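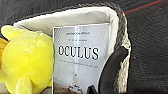
Equipment plan, second arm cell — working notes

Month: December. Present: self, Vandana Chaudhary, Keir Munro (by phone, first half only).

Ceiling for this round is still 947 per station, excluding arms. That has to cover shelving, containers, spare finger pads and the test objects. Shanti wants a figure before the quotes lapse, so I have split the list into what we know we need and what can wait for the next round.

Finger pads
Black pads, the present type. Stuleck sell them in packs of 8. Two packs per station. Wear is mostly at the tip, and book covers and cardboard seem to be harder on them than plush. Keir thinks the Wivon pads would last longer but they need an adaptor plate, and the plate alone is 61. Not this round. Ask Wivon for one sample pair.

Containers
Padded fabric basket: soft rim, gives when a finger leans on it. A paperback stands up in it well enough for a front approach. Drawback is clearance. With a plush beside the book there is not much room left for the fingers, so the next size up should be priced as well. Evier list three sizes and I only have dimensions for two of them.

Woven open-lattice basket: stiffer, rectangular, easier to approach with one gripper at each side. Keep as the standard container for two-arm lifts. Need two more. Vandana to check whether the supplier can hold the same weave, as a change of pattern halfway through would be a nuisance.

Shelving
Black wire cart, same model as at present, one per station. I looked at solid shelves from Kashyap. They are dearer and heavier, and they block more of the view of the level below. Wire also lets us clip dividers anywhere on the grid. Against it: thin or floppy items can snag, and small things may tip where the grid is coarse.

Spacing between levels matters more than I allowed for in the first draft. 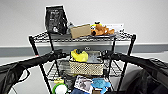

Both arms have to come in to the middle level from the front, one each side of the basket, and the top shelf must stay high enough that the wrists do not foul it. Ask for the version with adjustable shelf clips. If it is only sold with fixed spacing, we stay with the old supplier and accept the longer lead time.

Lead time on the carts is up to 13 working days. Baskets should be quicker.

Test objects
No separate budget line. Plush, bags, clear containers, boxes and books to come out of petty cash. Shalini has asked for more transparent items, as they are poorly covered in the current set. Agreed. No more hardbacks for now.

Open items
— Pushpa Rawat to confirm whether delivery is charged per station or per order.
— Evier: missing dimensions, third basket size.
— Cable routing on the left arm to be costed separately. Clips and sleeving only.
— Revised total to Shanti once the cart quote is in.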